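The long table at Prellwood

The tables at Prellwood were bought before the building was ready for them. Eleven months passed between the delivery and the day the last one was carried upstairs, and in that time they stood on their ends in a corridor, wrapped in blankets.

Oriana Yáñez, who runs the workshop floor, chose them. She had worked at steel benches for most of her career and disliked the noise. Drop a spanner on steel and the whole room looks up. She wanted a wood surface, pale enough to find a black screw on, and long enough for two people to spread out without moving each other's things.

The first quote she got was for 3,627 pounds a table. The second, from a joiner in Prulinbridge called Domingo Gaete, was for 700, on the condition that he could deliver when it suited him. It suited him in January, during a week of sleet.

"They asked me for a finish that would wipe clean," Gaete says. "I told them anything wipes clean if you do it the same day."

The rules of the floor are on a sheet of paper by the door. Cups stay on the benches and off the long table. Tools go back at five. Anything left out on a Thursday night goes into a crate under the stairs, and the crate is emptied once a month. Paraschiva Căpraru lost a good pair of pliers that way and has since painted her handles yellow.

She was one of those who argued for leaving the ceiling open. The plan had been to hide the ducts behind tiles, which would have brought the room down by more than a metre. Without the tiles it is louder when the heating comes on, but the fittings can be reached with a ladder, and people are always wanting to hang something up or run another cable.

The lighting was settled last. Long strips went in under the ducts, and they are bright. Eftychia Chatzigeorgiou, who has the bench nearest the windows, says she stopped noticing them after a fortnight. The polish on the tables is another matter. It throws the light back in streaks, and on fine work she lays down a sheet of grey card. 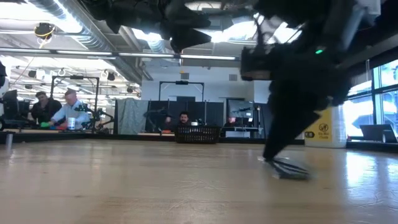 The long table at Prellwood, with two people at a workbench behind it.

Gaete comes back every spring to look at the tops. Last time he spent 4 hours on them and found one deep scratch, which he left alone. Yáñez has asked him for two more, a little narrower, for the room next door. He has the timber and has not given her a date.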